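工单主题：Miettinen 站点夜间备份任务超时，错误码 639
提交方：Tralovano 信息系统组
处理人：Teemu Kettunen
优先级：中
状态：已解决，待观察
涉及组件：Groltness 备份客户端、Groltness 存储节点、Tavano 边界网关（2 台，主备）

问题描述

八月更换专线运营商之后，Miettinen 站点发往总部存储节点的夜间备份开始失败。站点共配置 18 个任务，其中 9 个每晚固定报错，其余正常完成。失败任务的末行日志一致：

session aborted: code 639, peer not responding, data channel idle timeout

手动重跑结果相同。控制台里任务先显示“正在传输”，进度停在首个大文件上，到达空闲超时后置为失败。控制通道没有断开，客户端在控制台里一直显示在线。

提交时附带：客户端日志压缩包、网关配置导出（主备各一份）、任务列表截图。

环境

Miettinen 站点：文件服务器一台，工位客户端若干，全部经由接入交换机上联到 Tavano 网关。
总部：Groltness 存储节点，位于服务器网段，前面有总部自己的防火墙。
两地之间：IPsec 隧道，由 Miettinen 侧网关发起。更换运营商时隧道配置整体沿用，只改了公网地址和默认路由。
新线路接入方式为 PPPoE，旧线路为直连以太网。这一条提交时没有写，是后来在电话里问到的。

处理记录

08:40
确认问题可复现。选一个每晚失败的任务手动执行，进度停住，等到超时，错误码 639。再选一个每晚成功的任务，正常结束。两个任务的源都在同一台文件服务器上，目标是同一存储节点，凭据相同，因此先排除账号权限和存储配额。

08:55
对照 18 个任务的源目录。失败的任务都含有较大的文件（数据库转储、设计图纸、邮箱归档），成功的任务多为配置文件和文本，每晚增量很小。暂记为线索，还不能下结论：成功的任务里也有一个目录含压缩包，但近期没有变化，增量扫描直接跳过了。

09:10
查 Groltness 客户端版本。两边版本一致，更换线路前后没有升级记录。文档对 639 的解释只有一句：数据通道在规定时间内未收到对端确认。可能原因列了磁盘、网络、负载，范围太宽，参考价值有限。

09:20
查存储节点负载。夜间窗口内 CPU 和磁盘队列都正常，其他站点的任务在同一时段正常写入。存储节点侧排除。

09:35
用户方提出是否可以把空闲超时调大。按要求试了一次，超时值加倍，失败时间相应推后，进度仍停在同一文件、同一偏移量。已改回原值。请不要再调整该参数，调大之后失败任务会占用会话数，后面排队的任务会跟着延迟。

09:50
查文件服务器本地因素。关闭杀毒软件实时扫描，复测失败。将同一目录复制到另一块磁盘再备份，复测失败。更换交换机端口和网线，复测失败。把源目录里的大文件移走，只留小文件，任务成功。文件服务器侧基本排除，问题与单次传输的数据量有关。

10:15
在 Miettinen 站点换一台工位客户端，安装同版本 Groltness，备份一个本地生成的大文件，结果同样是 639。至此可以确认与具体主机无关。 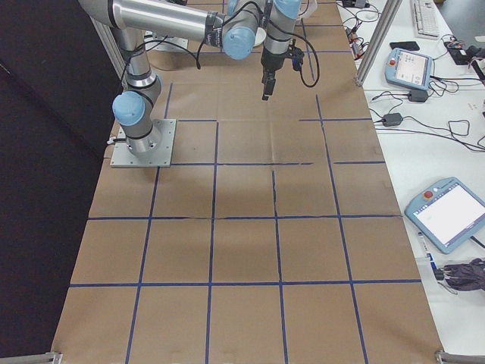

10:30
开始查链路。从文件服务器 ping 存储节点，默认包长，无丢包，延迟稳定，与旧线路相比没有明显差别。运营商侧的线路质量报告也正常。用户方据此认为网络没有问题，希望转给备份软件厂商。暂不转，默认包长的 ping 只能说明小包可达。

10:40
改用置 DF 位的大包测试。包长逐步增加，超过某个值以后全部丢失，并且没有收到任何“需要分片”的 ICMP 返回。同样的测试从文件服务器打到本地网关内网口，大包正常。丢包点在网关之后。

10:55
在文件服务器和存储节点同时抓包，然后触发一个失败任务。现象如下：
TCP 三次握手正常，双方协商的 MSS 按标准以太网取值。
控制通道的小包往返正常。
数据通道开始发送满长报文后，文件服务器一侧看到连续重传，存储节点一侧完全没有收到这些报文。
重传间隔逐次拉长，直到应用层超时，抛出 639。
属于典型的路径 MTU 黑洞。

11:10
查 Tavano 主网关配置。隧道接口 MTU 仍为旧线路时的手工设定值，没有计入 PPPoE 的额外开销。外网口上有一条早年添加的规则，丢弃全部 ICMP，注释只写了“安全加固”，没有工单号，也没有添加人。旧线路上隧道 MTU 恰好够用，这条规则一直没有造成影响。换线路后封装后的报文超长，DF 位又被复制到外层，报文被丢弃，通知发送端减小包长的 ICMP 也被规则挡掉。

11:25
与用户方沟通变更方案，内容如下：
一、隧道接口 MTU 按新线路重新计算并写入。
二、在隧道接口上启用 TCP MSS 钳制，双向。
三、ICMP 规则改为放行“需要分片”和“超时”两类，其余维持丢弃。
用户方同意第一、二项立即执行，第三项需要他们内部审批，下午答复。

11:45
主网关执行第一、二项。隧道重建，中断时间很短，站点内无人报障。重新触发数据备份任务，抓包确认 MSS 已被改写，满长报文两侧都能看到，重传消失。任务完成，校验通过。

12:05
依次手动执行其余失败任务。前几个成功，之后又有一个报 639。重新查看，发现该任务执行期间网关发生了主备切换，流量走到了备用网关，而备用网关配置未改。

12:15
主备配置同步没有生效。Tavano 网关的同步范围默认不含接口级参数，MTU 和 MSS 钳制都属于接口级。切换原因是用户方一名同事正在主网关上安装固件补丁，与本工单无关，但事先没有通知。已请对方在工单关闭前暂停其他变更。

12:30
在备用网关上手工写入相同参数，逐行比对两台网关的接口配置，一致。强制切换到备用，跑一个大任务，成功。切回主网关，再跑一次，成功。

14:20
用户方审批通过第三项。两台网关同时修改 ICMP 规则，并在注释中写明工单号和用途。再次用置 DF 位的大包测试，超长时能够收到“需要分片”的返回，发送端随后自行减小包长。

14:40
补跑全部 9 个失败任务，全部成功。首次补跑的数据量较大，占用了白天的上行带宽，用户方反映网页访问变慢。已在 Groltness 里给补跑任务临时限速，跑完后取消限速，夜间计划任务不受影响。

次日 08:30
检查夜间结果：18 个任务全部完成，日志中没有 639。隧道接口分片计数无异常增长。抽取三个目录做恢复测试，恢复到文件服务器的临时路径，哈希值与源文件一致。临时路径已清理。

原因

更换运营商后接入方式改为 PPPoE，可用 MTU 减小，隧道接口沿用旧值。外网口规则丢弃全部 ICMP，路径 MTU 发现失效。小包通过，满长报文在隧道出口被静默丢弃，备份数据通道收不到确认，最终超时。

未解决或需要用户方跟进的事项

1. Tavano 主备同步不含接口级参数。本次为手工补齐，以后改动接口参数需要在两台上分别执行。建议写进用户方的变更模板。
2. 总部防火墙上是否也有类似的 ICMP 丢弃规则，目前只确认了本隧道经过的路径，其他站点没有查。若其他站点后续也更换线路，请先核对。
3. 失败的任务在控制台里只显示为黄色告警，没有触发邮件。用户方是手工翻看日志时才发现的，中间有多晚没有可用备份。告警规则的修改另开工单处理，不在本工单内跟进。
4. 接入方式、封装类型这类信息请在提交线路变更相关工单时一并写明。

复测用命令（供站点自查）

Windows：ping -f -l 包长 存储节点地址
Linux：ping -M do -s 包长 存储节点地址
包长从小到大尝试。正常情况下超长时应提示需要分片；如果只有超时而没有任何提示，说明 ICMP 又被挡掉了，请直接在本工单下回复，并附上两台网关当前的规则导出。

用户方回复

已按说明自查，超长时有分片提示。昨晚任务列表全绿。第一项已加入变更模板。想确认一点：MSS 钳制对站点的 UDP 语音流量有没有影响？

处理人回复

MSS 钳制只改写 TCP 握手报文中的选项，UDP 不受影响。语音报文本身很短，不会碰到隧道 MTU 上限。如果语音出现断续，另开工单，附上发生时间和分机号。

本工单保持“待观察”，连续 9 晚无失败后自动关闭。期间再次出现 639，请勿手动重跑，先保留客户端日志和网关会话表。

Teemu Kettunen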